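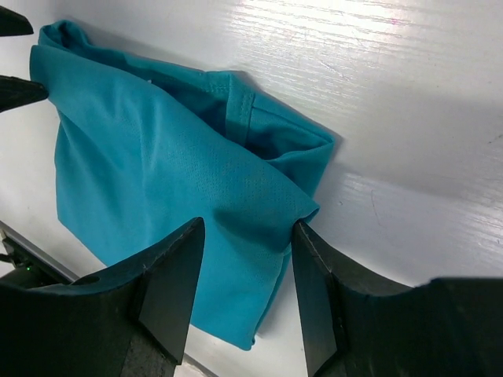
Wrist camera view, teal garment between the two grippers.

Cloth grasp planner picks points on the glare instead of the fabric edge

Posted by Vega Cabello in Perception and Planning, January 2019

Our laboratory operates a two-arm cell for garment handling under the Titolham project. Each wrist carries a small camera, and the images are passed to a segmentation node, which produces a cloth mask. A planner then selects a grasp point on the mask boundary and sends the target to the arm controller. The software is Udier, with the standard cloth module and no local changes to the planner.

The mask is acceptable over most of the fabric. The difficulty arises where the white tabletop reflects the overhead light. The segmentation node frequently labels the bright area as fabric, and the planner then proposes a point on bare table. A second failure occurs with bunched garments: the planner treats a stitched hem inside a fold as an outer edge and attempts to approach it from above.

The following has been tried:

Lowering the camera exposure from 4000 to a shorter setting (units are microseconds). The glare is reduced, but the dark folds are then lost.
Raising the mask confidence threshold. Valid edges disappear before the false ones do.
Retraining on 108 additional labeled images. There was no clear change.

We would be grateful for advice on whether this should be corrected in the segmentation node or in the planner. Replacing the table surface is not permitted under our current safety approval.

Estíbaliz Valcárcel

The two failures have separate causes and should be addressed separately.

For the glare, a single exposure is unlikely to be sufficient. We recommend capturing a short and a long exposure at the same arm pose and running the segmentation on each. A pixel that is saturated in the long exposure should be accepted as cloth only if the short exposure agrees. The arm must be stationary for both captures; the Udier trigger node has a "hold pose" flag for this purpose, and it is off by default.

For the hem, the planner requires information that a flat mask does not contain. An edge with fabric on one side and table on the other is a valid candidate. An edge with fabric on both sides is a fold or a seam. The steps we follow are given below.

1. Extract the boundary of the cloth mask and discard any part that touches the image border. Mask out the fingers first, using the gripper model and the current joint values. A finger lying over the cloth otherwise creates a false boundary along its rim, as the right finger would in this view.

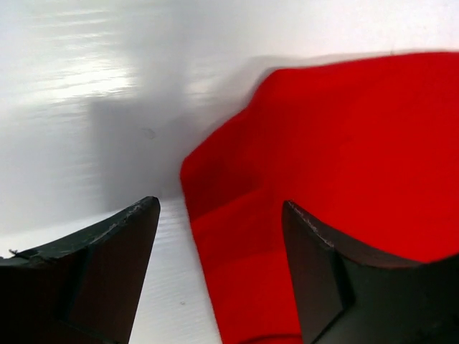 2. Sample 5 pixels to each side of every remaining candidate. Reject the candidate unless one side is labeled cloth and the other is labeled table.

3. Score what remains by distance from shadow. A soft shadow beside the cloth can shift the estimated edge outward, and the fingers then close on the table.

4. Send the best candidate to the motion planner with the approach direction taken from the boundary normal. Should the inverse kinematics fail, proceed to the next candidate and do not relax the collision margin.

Steps 2 and 3 can be implemented as a filter between the two nodes, so the planner itself need not be modified.

Georges Nseir

Have you tried a polarizing filter? It fixed ours.

Parisa Kermani

I agree with the separation proposed by Estíbaliz Valcárcel. One point should be added concerning the retraining. If the additional images were labeled with the same tool that supplied the original set, please check how saturated areas were treated. In the Goicoechea labeling tool, the fill brush extends across bright regions unless its tolerance is set to 4 or lower, and the model will learn that error faithfully.

Please also confirm that both wrist cameras use fixed white balance. With automatic white balance, a strongly colored garment filling much of the view may change the apparent color of the table, and a threshold tuned on one garment will not hold for the next.

Vega Cabello

Thank you. The white balance was automatic on one of the two cameras and has been fixed. The boundary filter will be tested in February, when the cell is next available to our group. The polarizing filter will require a new lens mount and has been referred to the workshop.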